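4.2 What people keep, and what they say about it

The second part of the study dealt with clothing that had come into the house free of charge: conference shirts, fun-run shirts, shirts from banks, and shirts printed for the weddings of people the owner no longer speaks to. We had expected this to be a small category, to be dealt with in a paragraph. It made up the largest share of the 2,224 garments logged across the 60 households in Jarkilstead, and it took over the project much as it had taken over the drawers.

Each household was visited by one of two interviewers (Edet or Nutsugah), who asked the owner to take out every T-shirt and sort it into three groups: worn, kept and going. The third group was usually very small. One participant spent most of an afternoon on it and ended with a single sock, which did not qualify. Ofori (Section 2) calls this "deferred parting", and we have used her term throughout, although the participants themselves preferred "I might paint the shed".

The shed deserves a word. Of those who gave decorating as a reason for keeping a shirt, 71 per cent had done no decorating since moving in, and several lived in flats. We don't take this as dishonesty. A shirt kept for painting has been given a job, and a thing with a job is hard to throw out, however long it has been waiting to start work.

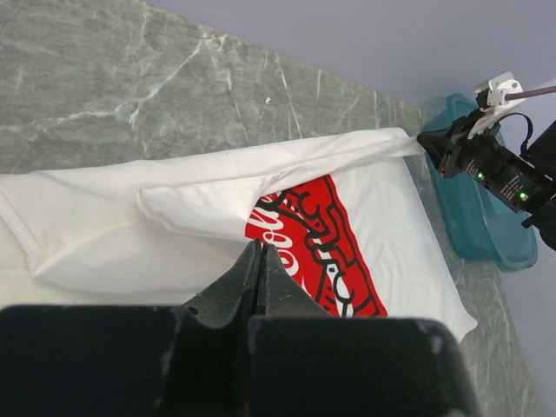
Printed shirts were kept longer than plain ones, and the size of the print mattered more than what it said. Owners would part with a good plain shirt on the grounds that it was "just a shirt", then defend a shapeless one with lettering across the front as though it were a family document (Figure 3). Asked what the lettering meant to them, they often had to turn the shirt round and read it first. Fakhoury's earlier work on mugs found much the same thing, with more breakages.

Folding gave us some trouble. Our coding sheet allowed for "folded" and "not folded", which seemed enough in March and had fallen apart by the third visit. Participants described as folded anything that had at some point been bent over on purpose. Abugri and Nutsugah coded a subset of 200 garments separately and agreed on nearly all of them except these, on which they still don't agree -- the matter has been left to rest for the good of the department. The results below therefore treat folding as a matter of opinion.

Figure 3. Printed T-shirt, partly folded.

Two limits should be noted. The households were recruited through a notice in the Dratis building, whose tenants are given a shirt every year whether they want one or not, and this will have pushed the numbers up. Second, owners knew we were coming. At least one had tidied, and apologised for it. Section 4.3 turns to tea towels, where feelings ran higher.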